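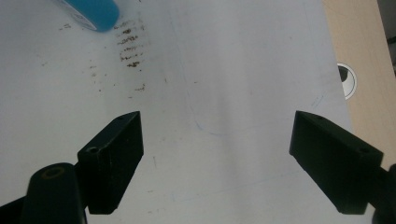

Method note: Separating pose drift from policy error in tabletop wiping data

The manipulation group at Nerkitz has finished the first round of its work on surface-contact tasks recorded with hand-held grippers. The question was narrow. When a policy trained on hand-held demonstrations misses its target on a flat white surface, how much of the miss comes from the policy and how much was already present in the recorded trajectories?

Hand-held recording depends on visual-inertial tracking to recover the position of the tool. Tracking works well over cluttered tables, where there are many corners and edges to hold on to. A large pale sheet offers few. In our November data the recovered height of the fingertips above the table wandered during slow passes, and the error grew with time spent near the middle of the sheet. A policy trained on those trajectories learns the wander along with the task.

The set used for this round contains 700 demonstrations. After removing recordings with lost tracking or incomplete calibration, we split the remainder by session so that no session contributed to both training and test. The test portion holds 181 demonstrations. All of them were recorded with parallel-finger grippers carrying a wrist-mounted camera, and the fingertips stay visible in the lower part of the view throughout.

The correction, which we call Wolde, uses what is already on the work surface. Faint pen outlines, stains, specks and the straight border between sheet and tabletop are treated as planar features. They are matched between views and used to fit a homography to the sheet, and the fit is then added as a soft constraint in the trajectory optimization. No printed markers are required. Features on the fingers are masked out first. The mask is computed once per tool, as the fingers occupy a predictable region of the image for a given opening width.

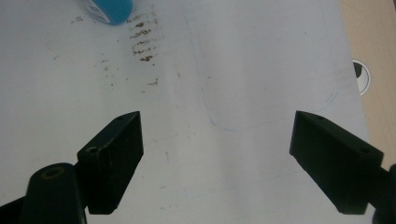

Feature quality varies a great deal within a single view. Dense brown smudges give stable matches at almost every height. Thin blue lines are weaker: they constrain motion across the line and say little about motion along it, and the pale sections drop out when exposure rises. Rounded corners are the useful part of an outline, and we weight them accordingly. Objects resting on the sheet are excluded, as they do not lie in the plane. Fixtures in the tabletop beyond the edge of the sheet are also excluded for now. A white grommet is an attractive target for the detector, but the sheet can shift over the table between recordings, and one rigid plane cannot represent both.

Results

We compared two policies with the same architecture, training schedule and random seeds. One was trained on the raw trajectories and one on the Wolde trajectories. Each was run for 300 trials on the fixed arm at the Wutasa site. A trial counted as a success if both fingertips arrived at the target height and stayed inside the tolerance band until the end of the pass.

The corrected policy had the higher success rate in every marking condition we tested. The gain was largest on sparsely marked sheets, where the raw trajectories are at their worst, and small on sheets with heavy marking. Lateral error changed very little. Nearly all of the improvement is in height and pitch, as expected from a planar constraint.

In 9 trials the corrected policy pressed the fingertips into the surface hard enough to trigger the force limit. All of these trace back to demonstrations where the feature matcher had locked onto a shadow edge beneath a finger. The shadow moves with the tool, so the fit pulls the plane toward the camera. Widening the finger mask removes most such matches at the cost of some valid ones near the tips. We have not settled on a width.

Limitations

The method assumes a flat sheet. A lifted edge or a fold breaks the assumption, and the current code has no test for either. It also assumes marks do not change during a recording. For wiping tasks that is plainly false over the full demonstration, so we fit in short windows and discard features whose appearance changes between windows. A completely clean sheet leaves only the border, and the fit is then poorly conditioned whenever the border is out of view.

Next steps

Adoración Marín is porting the optimizer to the Bratora logging format so that correction can be run at ingest. The second round will cover patterned surfaces and a two-plane model for sheet and table. Groups with hand-held recordings over pale surfaces who want their data included should send calibration files along with the raw video. Trajectories alone are not enough to rerun the fit.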